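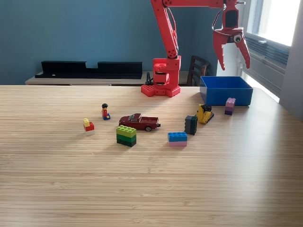
A light wooden tabletop.

How to get a white ring out of a wooden tabletop (and which tricks to skip)

By Frøydis Rustad
Filed under: Furniture, Repairs

Search for this problem and you'll be told to use mayonnaise. Also toothpaste, cigarette ash, a banana peel, and a product that costs 19 dollars and smells like oranges. I've tried most of them on an old dining table from the Kariuki estate sale, and I have doubts about nearly all of it.

First, look at the color of the mark. A white or cloudy ring usually means moisture has been trapped in the finish. A black or dark gray one usually means water got through to the wood. This page only covers white rings. If yours is black, you're probably looking at stripping the spot and bleaching it, and no condiment is going to help you.

Second, find out what finish you have. Sellers are hopeless on this. My table was tagged "hand oiled" and had a thick coat of lacquer on it. Put a drop of denatured alcohol on a hidden spot underneath and touch it after a minute. If it goes sticky, you likely have shellac. If it doesn't, try a drop of lacquer thinner on another hidden spot. Softening there points to lacquer. If neither one does anything, it's most likely polyurethane or something like it, and you should keep your hopes low. Open a window and keep both away from flames.

What you need

A clean cotton cloth, an old T-shirt is fine
A clothes iron with the water emptied out
Mineral oil
0000 steel wool (four zeros, check the packet)
Paste wax

Step 1. Wait. Fresh rings often fade by themselves overnight. I suspect this explains most of the five-star reviews for ring removers. Leave it until the next day before you do anything.

Step 2. Try low heat. Fold the cloth once, lay it over the ring, and set the iron on its lowest setting with steam off. Press for five seconds, lift, look. Repeat up to ten times. Don't park the iron and walk away to answer the door. Heat can also soften a finish, and a cloth weave printed into lacquer is harder to fix than a ring. Shellac is the touchiest, so I skip the iron on that and go to Step 3.

Step 3. Rub with oil. Put a teaspoon of mineral oil on the spot and work it gently with the steel wool, following the grain. Ten strokes, wipe, check. You are scratching the finish very slightly here – that's how it works, whatever the label on the expensive bottle says. Mayonnaise is mostly oil, so it may do a little of the same job, with egg in it.

Step 4. Wipe and wax. Clean off all the oil with a dry cloth, then buff on a thin coat of wax. The spot may still look shinier or duller than the rest. If it does, wax the whole top. Matching one patch is a waste of an evening.

About the products

I bought a tin of Vedent Ring Lifter and a bottle of Stusta Table Rescue. Vedent did about what Step 3 does. Stusta left an oily film that hid the ring until Monday, and then it was back. The Memilton kit comes with a microfiber pad and a leaflet with 80 suggested uses, and I stopped believing it at boat decks.

Toothpaste does cut the haze, but it's an abrasive you can't judge by eye, and it packs into open grain and dries white. I was picking it out with a toothpick for longer than the ring took.

If nothing has changed after two rounds of Steps 2 and 3, stop. More rubbing takes you through the finish, and then you have a bare patch to deal with. Get a quote from a refinisher if the table is worth it to you. Mine was 137 dollars for the full top, and I said no and bought a tablecloth.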